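Minutes, shared workshop build meeting, April
Project: two-arm laundry folder (working name Jirkley)

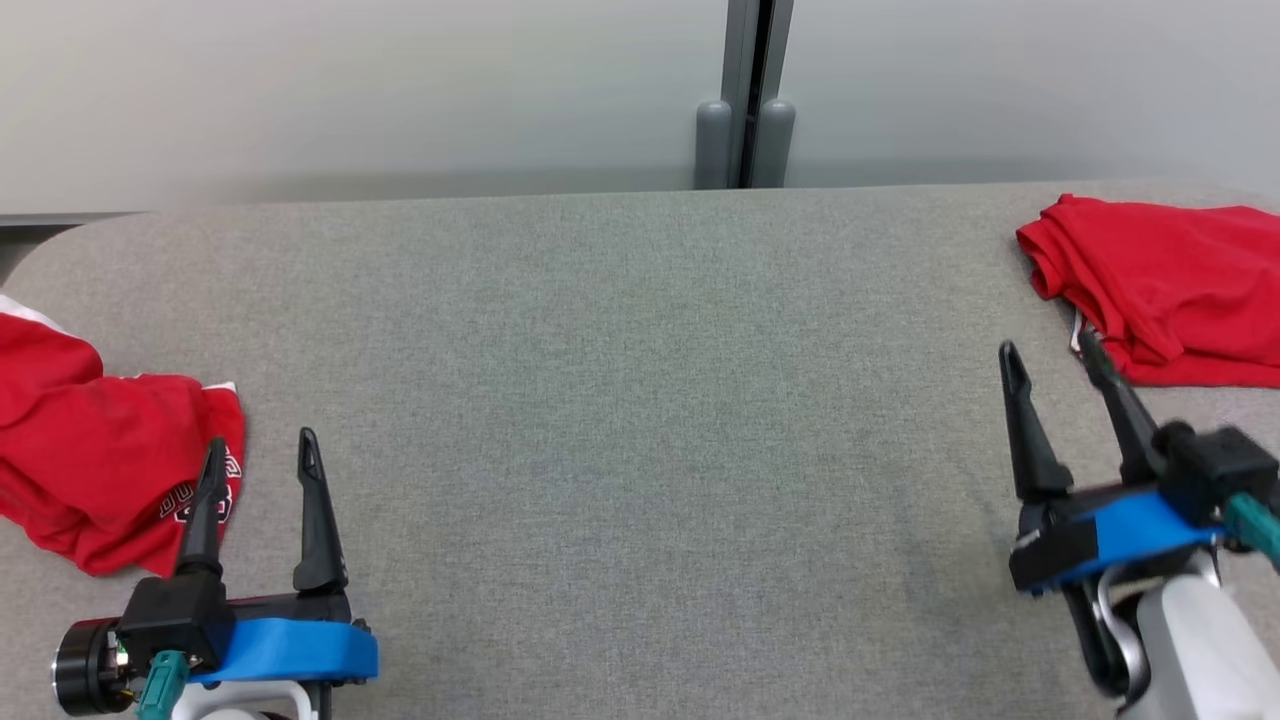 Both arms over the gray table, red garments at either side.

Present: Bernadette Boyer (chair), Hervé Langlois, Pascal Delorme, Loïc Lecomte, Aurélien Royer (minutes)

Started 7:10 pm. Minutes of the last meeting accepted after Pascal had the word "working" taken out of item 2.

1. Where the build stands

Loïc reported that both arms now start from one switch and return to their rest positions without hitting each other. Bernadette asked how many times this had been tried. Loïc said all of one evening. She asked for it to be written down that one evening is a short test.

Hervé said the left arm still drifts after a long session and has to be zeroed again. Loïc believes this is a software offset. Hervé believes it is the mounting. Neither had measured it. They are to measure it before either of them orders parts.

2. Folding

Long discussion. The claim in the March notes was that the arms can fold a shirt. Pascal wanted to know what counts as a fold. The shirts in the March runs were laid flat by hand first, sleeves out, and he said most of the job had been done by the person laying them down. Loïc did not agree but accepted that a bunched-up garment is a different problem and that we have no good result on one.

Aurélien said the fingers pick up a single layer on some fabrics and two layers on others, and we can't yet say which it will be ahead of time. Hervé suggested softer pads. Bernadette pointed out that softer pads were also the suggestion in February.

Agreed: from now on a run counts only if the garment is dropped on the table from hand height and not touched again. Loïc voted against.

3. Recorded runs

We have 670 recorded runs on the shop drive. The plan on the wall says 2000. Pascal asked where 2000 came from. Loïc had it from the Kováčik build log, where it was the number they stopped at. Pascal said that isn't a reason for us to get there. Nobody had a better number, so it stays on the wall with a question mark next to it.

Hervé looked through part of the set and found runs saved as good where the last fold had come open before the arms had let go. He wants them sorted again before any more training. Bernadette would like it done by someone other than the person who recorded them. Aurélien and Pascal will split it.

4. Money

Spent to date: 1115 dollars, not counting the table. Loïc asked for a second set of fingers from Flirkusent. Put off until item 1 is settled. Hervé asked whether cable clips could be bought without a vote. Yes.

5. Brovthorpe open day

The Brovthorpe makers have asked if we would show the folder at their open day. Loïc is in favor. Bernadette is not, unless it can get through 12 garments in a row under the new rule from item 2. Loïc called that unreasonable for a home build. Bernadette said people will come up to the table with their own sweaters and we will not be able to pick what they bring.

Pascal proposed showing it with a person running the arms and a sign that says so. Loïc thought this would look like giving up. Left open. Aurélien will write back that we are interested and will confirm later.

6. Safety

The stop button is to be on the table side of the bench, within reach of whoever is handling the clothes. At present it is wherever it was last put down. Hervé will screw it to something.

No reaching between the arms while they are powered, including to straighten a sleeve. Loïc has been asked before.

7. Any other business

Aurélien asked if anyone had timed how long it takes to fold a shirt by hand. No one had. Pascal will time it, using the same garments, and bring the figure next month.

To do
Loïc and Hervé: measure the left arm drift, both present
Aurélien and Pascal: re-sort saved runs
Aurélien: reply to Brovthorpe
Hervé: stop button, cable clips
Pascal: hand folding time

Closed 8:50 pm. Next meeting same place, Bernadette has the key.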